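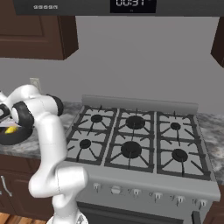 Orsolya Bozsik had 3 minutes at the microphone and used every second of them. By the time the buzzer went, half the room was on its feet, and the school board in Grivisano had a problem it hadn't planned on in January: people were paying attention.

I've covered local politics for a long time, and I can't remember a summer I enjoyed more. The board wanted to drop the public comment period from its regular meetings and take written statements instead. The chair, Attila Bakos, called the old format "a magnet for shouting," and he had a point. Last year's meetings were rough. One man read a conspiracy newsletter into the record, page after page, and a teacher left in tears.

Bozsik's answer was to fill the chairs with different people. She drives a delivery van and had never been to a meeting before this spring. She started with her own street, Virág Lane, then worked her way over to the Tundik apartments, knocking on doors after supper and asking parents what they would say if they had the floor. She talked to 400 households. What a list she came back with! Late buses, a reading room locked since the winter, lunch lines so long that kids threw their food away.

On the night of the vote, 30 people signed up to speak. Some of them flatly disagreed with each other - two neighbors from Jillel Road argued opposite sides of the bus question and then shared a ride home. There were nerves and a few raised voices, and one very long story about a trombone.

The board kept public comment, with a limit of up to 30 speakers a night. Bakos voted yes, to my surprise and maybe his own. The buses come up next month, and Bozsik is already back out knocking on doors.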